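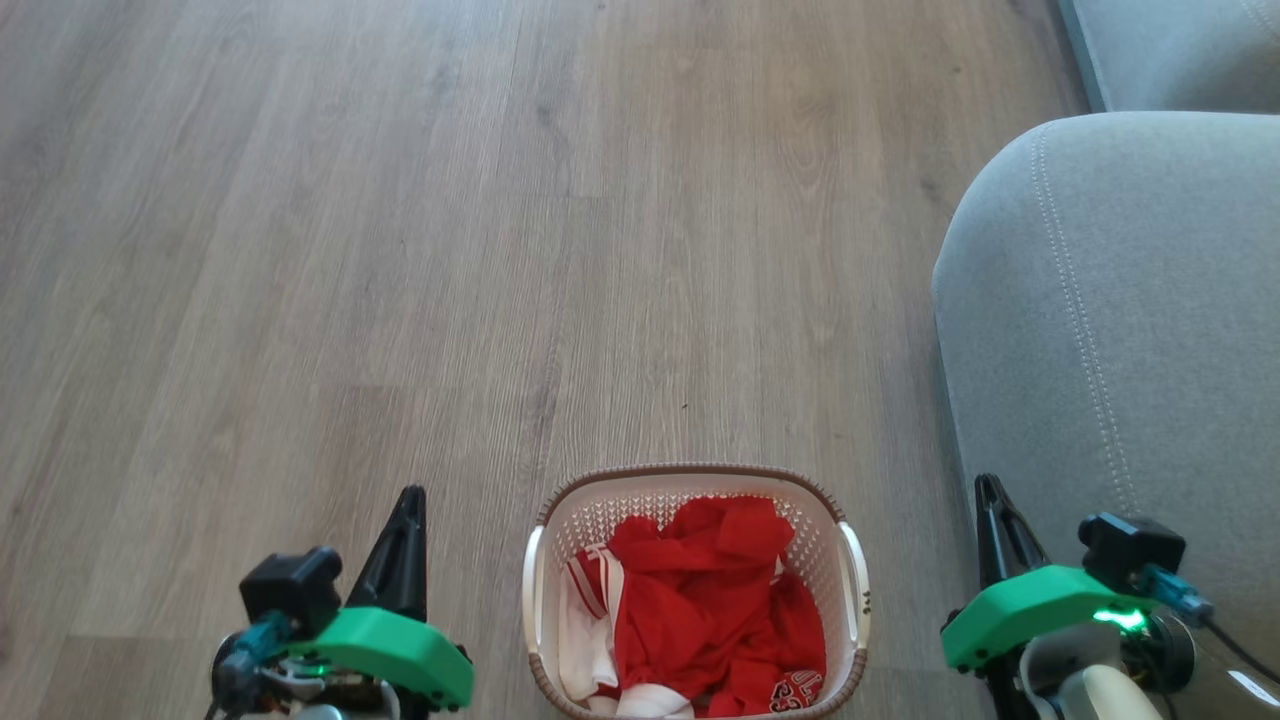
Sabina Miah bought the album at an estate sale in Cornport for 12 dollars. The photographs inside had no names except one, a girl on a porch, marked "Orvokki, May" in pencil.

She wrote to every Laitinen in the county. On Tuesday a man named Kalevi Laaksonen called.

"Orvokki Laitinen was my grandmother," he said. "She spelled it three different ways. Is there a dog in the picture?"

Sabina turned on the lamp and looked. There was a dog, half behind the railing.

"Yes," she said.

He didn't say anything for a while. Then he asked what she wanted for the album, and she told him 12 dollars and the postage.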